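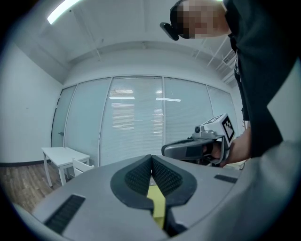
Photo 1. Workroom, bench position.

Zangate Workroom Safety Checklist
Inspection date: 2024-08-16
Area: workroom and adjoining store
Previous inspection: June

1. Access and exits
1.1 Main door opens fully. OK
1.2 Store door closes without force. FAIL
Comment: Closer arm is slack. Door stops short of the latch. Adjust or replace the Ilteck closer.
1.3 Exit sign lit. OK
1.4 Walkway clear to 80 cm. OK
Comment: Cartons noted in June have been moved to the store.

2. Electrical
2.1 Cords free of cuts and tape repairs. OK
2.2 No power strip plugged into another. FAIL
Comment: Two strips in series behind the label printer. Separated during inspection. A wall outlet is needed on that side. Open as item 799.
2.3 Panel accessible, cover closed. OK
Comment: Circuit 5 has no label.

3. Fire
3.1 Extinguisher on hook, pin and seal in place. OK
3.2 Gauge in green band. OK
3.3 Service tag current. OK
Comment: Tag is faded. Ask Aebischer for a new one at the next service.
3.4 Stock kept below sprinkler heads. OK

4. Work surfaces and posture
4.1 Benches stable. OK
4.2 Work can be done without prolonged leaning. REVIEW
Comment: Bench height is fixed. Taller staff bend forward for close work. Nultico risers are on order; check again once fitted.
4.3 Lighting even across benches. OK

5. Storage
5.1 Shelving anchored to wall. OK
5.2 Load signs posted. FAIL
Comment: Sign missing from the end bay. That bay is limited to up to 80 kg per shelf. Post before restocking.
5.3 Step stool feet intact. OK

6. First aid
6.1 Kit contents match list. FAIL
Comment: Eyewash past its date. Short 2 rolls of gauze.
6.2 Accident book present. OK

Result: conditional pass. Items 1.2, 5.2 and 6.1 to be closed before the next inspection. Item 799 stays open until the outlet is installed.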